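**Ticket 2344 — Tedix shelf-restock kit, gripper stops short on clear displays**

Status: open, workaround in place
Product: Tedix countertop restock kit (arm, two-finger gripper, wrist camera, Moges control software)
Site: Grestero, demo counter
Opened by: Khrystyna-Mariia Kovalchuk
Trial stage: week 4 of the evaluation

**Problem as reported**

We are trying the kit before deciding whether to buy it for the snack counters. The job is simple: pick an item from the counter, put it on the right tier of a stepped acrylic stand, go back for the next one. It did well on the white plastic stand that came with the kit. On our own clear stand it stops short on some placements. The arm comes down, halts above the tier, and Moges logs "surface not confirmed." After three tries it gives up and parks.

It doesn't happen on every item. Candy bars go down fine most of the time. Small boxes are the worst.

**Log excerpt**

 place_item tier=2 attempt 1 surface not confirmed
 place_item tier=2 attempt 2 surface not confirmed
 place_item tier=2 attempt 3 surface not confirmed
 park reason=retry_limit

**Reply from Flurnico support**

Thanks for the log. Please check these first:

1. Moges is on the current release.
2. The wrist camera lens is clean. Use a dry cloth.
3. The stand profile is set to "clear" and not "default."
4. Exposure is fixed. Auto exposure can drift when there is foil or other shiny packaging nearby.

Please also send the exposure value you are running now.

**Update from Khrystyna-Mariia**

Release was one behind. Updated it. Lens wiped. The profile was on "default," so that one is on us, although the setup guide never mentions the profile setting and I had to search the menus for it. Exposure was on auto. I fixed it at 2000, the first value the menu offered.

Ran 80 placements with the new settings, mixed items. Bars are now clean. Boxes still fail on the middle tier, mostly when the stand is at an angle to the counter edge. With the stand square to the edge I got no failures at all. Our staff are not going to keep the stand square all day, so I don't count that as a fix.

**Reply from Flurnico support**

The angle is a useful detail. The software looks for the front edge of each tier. On clear acrylic it has only the reflections to go on, and at some angles those are weak. When a second item is already on the tier, the software may take the top of that item for the surface and reject it as too high.

Two things to try:

- Put a strip of matte tape along the front lip of each tier. Any color that contrasts with the counter.
- In the placement settings, change "surface source" from "camera" to "camera + touch." The arm will come down slower and stop on light contact.

**Update from Khrystyna-Mariia**

Did the touch setting first, without tape, so I could tell the two apart. I left the stand on the diagonal and kept the counter the way it would be in use: two Snickers bars on the stand, the small black boxes on the middle tier, the little containers down on the lowest one, and the basket of foil packets close to the gripper.

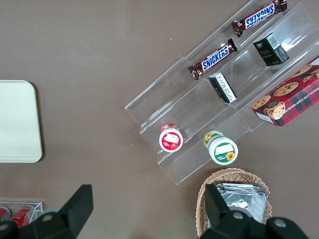
Touch mode places the boxes. It is slow, though, and you notice it most on the lower tiers, where the camera alone was doing fine. I would like to set the surface source per tier and I can't find a way to do that. The menu only has one setting for the whole stand.

There is a second, smaller issue. When the gripper waits over the basket it sometimes logs "low contrast" and takes another look before it picks. It does pick in the end. I'm noting it here so it doesn't get lost, but it can have its own ticket if you prefer.

Tape is still to be tried. The store side doesn't love the idea of tape on a clear stand.

**Reply from Flurnico support**

Per-tier surface source is not in the current release. I have added your request to the September list and linked this ticket to it. I can't promise it will make the cut.

Please open a separate ticket for the basket message and attach the log from a full run. Leave touch mode on for now.

**Next steps**

- Khrystyna-Mariia: tape test on the middle tier only, same stand angle, touch mode off.
- Khrystyna-Mariia: new ticket for "low contrast" at the basket.
- Flurnico: add the stand profile setting to the setup guide.
- Flurnico: confirm whether the trial can be extended until the September release is out.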